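Visit to the Grullo Book Fair
Oct 16, 2019

Members of the Neltent Readers' Association attended the Grullo Book Fair this fall as guests of Amer, a publisher of romantic suspense and historical fiction. The group was received at the main hall by Mercedes Taipe, who oversees the publisher's fiction list.

The morning was given to new releases. Ms. Taipe presented four novels planned for the coming season, two of them by first-time authors. Members heard the opening chapter of a mystery set on a river ferry, read by its author, Đức Mạch. Mr. Mạch then took questions on his research and on the long gap between his first draft and the finished book - a matter of great interest to those members who write.

After the reading, the group toured the Mkhize stand, where 40 titles were on display in large print and audio editions. The staff explained how narrators are chosen and how long a typical recording takes. Several members asked about lending terms for reading groups, and a printed sheet was supplied. It has been placed in the Association's library.

Lunch was taken in the side hall, where members compared purchases and exchanged recommendations.
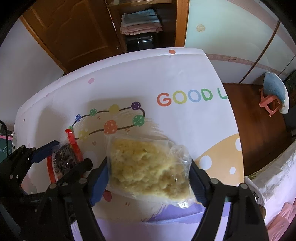
Bagged food and a wrapped snack on the table.

The afternoon session dealt with cover design and was well attended. The Association thanks Amer for its welcome. A second visit is planned for March, and members who wish to take part should give their names to the secretary. Signed copies of Mr. Mạch's novel may be borrowed in the usual way.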